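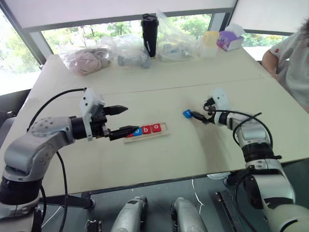

A reader of the first draft of this chapter wrote in the margin that a robot ought to be able to work it out alone, given enough time, and that collecting examples by hand felt like doing the machine's homework for it. We left the remark in because so many people start from the same place. We did too! And there are machines that learn by trying things at random and keeping what pays off. Put one of them in front of a table of letter blocks, though, and you could wait a very long time before it happened to pick one up, let alone set it down in a tray next to its neighbor. Showing it how is faster, and (we think) a good deal more fun.

Chapter 4
Gathering Examples

What you will learn
How to choose a task worth recording
What goes into one example, and what stays out
How to vary a task without losing track of it
When to keep a bad attempt and when to throw it away

4.1 Start with something you can finish

In the last chapter we treated the learning system as a box: pictures and joint positions go in, the next movement comes out. Now we fill the box. Everything it will ever do with its arms, it gets from the examples you give it, so this chapter is where the project really begins.

Our running task is spelling. Letter blocks go on a table, a tray goes near them, and two arms put the blocks into the tray in a row. It sounds like a toy, and it is a toy, but look at what is packed inside it. A gripper has to open wide enough for a block but not so wide that it knocks over the one beside it. The block has to come up off the table, travel, turn to match the angle of the tray, and come down in a gap its own size. Two arms have to share one small space without bumping. All of that shows up again in packing boxes, loading racks, setting tables, and a hundred other jobs.

A good first task also has an end you can see. A block is in the tray or it isn't. If you and a classmate would argue over whether an attempt was finished, write down a clearer rule before you record anything.

4.2 What is in an example

We call one complete attempt an episode. An episode opens with the arms at rest and closes with the arms at rest, and in between it holds three streams: what the cameras saw, where every joint was, and what the person steering the arms asked them to do. The three streams have to share one clock. If the pictures run even a little behind the joints, the system learns that grippers close before they arrive, and it will copy that faithfully.

Keep a plain text note with each episode, too. One line is plenty. Here is one from the Closero set, which we use all through Part Two:

Three letters, tray turned left, blue block picked with right arm, one regrasp.

You will be so glad of that line later. Video is slow to search and a folder of notes takes seconds.

4.3 How many, and how different

Students always want a number. For the spelling task in its simplest form, one block and one tray position, our own system at Starkari began to work after 16 episodes. That made for a very happy afternoon. Then we moved the tray over by the width of a hand and it put the block down on bare table, exactly where the tray used to be.

So we recorded 200 more, and this time we changed something before every one. We slid the tray. We turned it. We swapped the colors and the order of the letters, gave the first move to the other arm, and raised and lowered the window shade. After training on the full set, the arms placed the block correctly in 92 of the next 100 trials, with the tray wherever we felt like putting it.

Change one or two things at a time, and make the changes bigger than feels natural. People drift back to the same comfortable layout without noticing. Drawing the layout from a shuffled deck of cards works well (Sawatzky boards, if your lab has them, come with a printed grid for this).

Leave the background alone unless it gets in the way of the arms. Real tables collect bags and boxes and cups, and a system that has only ever seen a bare one can be thrown by a tissue box.

4.4 Slips, drops, and second tries

Suppose the block slips and you pick it up again and finish. Keep that episode! It shows the system what recovery looks like, and you can't easily get that from a perfect run. Suppose instead the block rolls off the table and you stop. Set that one aside in its own folder, labeled, and don't train on it yet. Chapter 7 has a use for it.

Throw away episodes with a missing camera stream or a hand reaching in to fix things halfway through. In the Stornirmont exercise at the end of this chapter you will sort 95 raw episodes into these three piles. Do it with a partner, separately at first, and then compare. The ones you disagree on are the ones to talk about in class.

4.5 Steering the arms

Before you record for real, practice with nothing switched on but the arms. Move slowly.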